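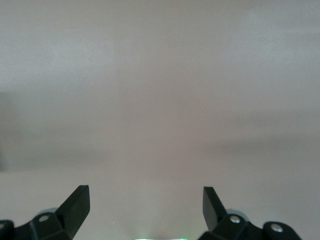 Roswitha Gruber sostiene que un taller compartido no debería gastar ni una sola cuota de socio en automatizar lo que un par de manos resuelve en 9 segundos, y que quien desee una pinza motorizada debería costeársela por cuenta propia. La objeción llegó por escrito al buzón de Tunach y fue leída íntegra en la asamblea de marzo. Merece una respuesta igualmente escrita, y a ello se dedica esta tribuna.

Opinión | Fabricación compartida | Robótica

Conviene precisar en primer lugar qué se discute. El proyecto Dremis, que ocupa desde el otoño la mesa grande del taller, tiene por objeto construir un puesto de manipulación de dos brazos con medios al alcance de una asociación. Los brazos son adquiridos. La estructura, el cableado, la colocación de las cámaras y la totalidad de las rutinas de agarre corresponden a los socios. La partida aprobada para perfilería y tornillería fue de 140 euros, cifra que la señora Gruber califica de excesiva y que quien suscribe considera modesta para un equipo que utilizarán varias promociones de aprendices.

El argumento de la velocidad es correcto y, a la vez, poco pertinente. Un torno de aficionado tampoco compite con una planta industrial, y no por ello se ha propuesto retirar el del fondo de la nave. La finalidad de una asociación como Tunach, recogida en el artículo segundo de sus estatutos, es que sus miembros comprendan los procesos que emplean. Un socio que ha calibrado una pinza sabe cuánto depende un agarre de la orientación de la muñeca, de la rigidez del apoyo y de un cable que tira en el momento menos oportuno. Ese conocimiento difícilmente se adquiere leyendo el manual.

Mayor atención exige la segunda objeción, relativa al reparto del espacio. La mesa de Dremis es amplia, no puede desmontarse entre sesiones y obliga a los demás grupos a reservar con antelación. Bouchra Hegazy, en su escrito de apoyo al proyecto, admite esta dificultad sin rodeos y propone limitar el uso a franjas fijas, con un registro público de horas. La propuesta es razonable y debería adoptarse aun en el caso de que el proyecto no se prorrogara.

Procede asimismo defender la elección de los materiales de ensayo, que ha suscitado algún comentario irónico en el tablón. Se trabaja con fruta. Un plátano es curvo, cede bajo la presión y raras veces presenta la misma forma que el anterior; una granada es redonda y tiende a rodar. Las piezas normalizadas que propone el cuaderno de ejercicios de Zelwood son cómodas para empezar, pero acostumbran al constructor a una regularidad que no encontrará en una cocina ni en un almacén. El grupo se fijó como meta una serie de 100 intentos por cada tipo de fruta, anotados a mano en una hoja común, con indicación expresa de los fallidos. Esta última exigencia honra a sus autores.

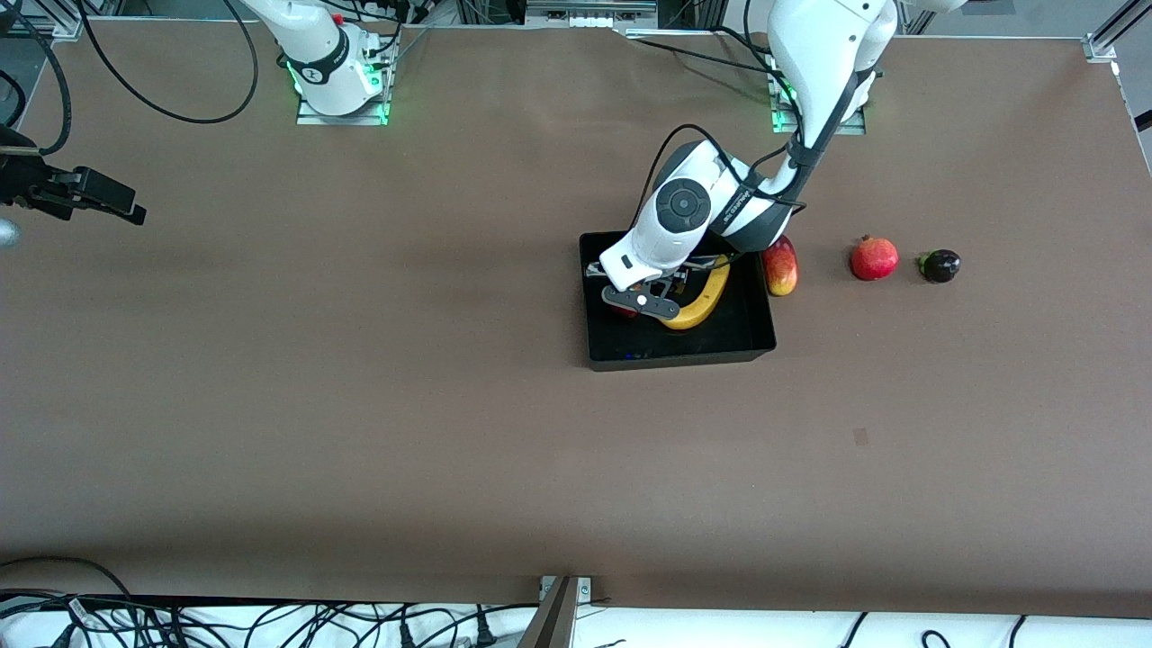 Lo que debería decidir la próxima asamblea

Tres cuestiones quedan pendientes. La primera es la continuidad de Dremis por un año más, que esta tribuna apoya. La segunda es el orden del cableado, asunto en el que la crítica de la señora Gruber resulta plenamente fundada: los cables que quedan en el suelo deben conducirse por canaleta antes de admitir a nuevos participantes, y el gasto ha de imputarse al proyecto. La tercera es la publicación de los planos y de las rutinas, que hasta la fecha circulan únicamente entre los miembros del grupo.

Respecto de esta última, no se aprecia motivo para la demora. El taller de Pumphrey, con el que se mantiene convenio de intercambio, ha solicitado la documentación en dos ocasiones. Una asociación que se sostiene con cuotas y que recibe local en cesión debe poner a disposición de terceros aquello que construye, incluidos los errores de diseño y las soluciones provisionales.

Las enmiendas al plan de trabajo podrán presentarse en secretaría hasta el 30 de abril de 2023.

Compartido 100 veces · 9 comentarios

Utilizamos cookies propias y de terceros para analizar el uso de este sitio. Puede aceptarlas, rechazarlas o configurar sus preferencias.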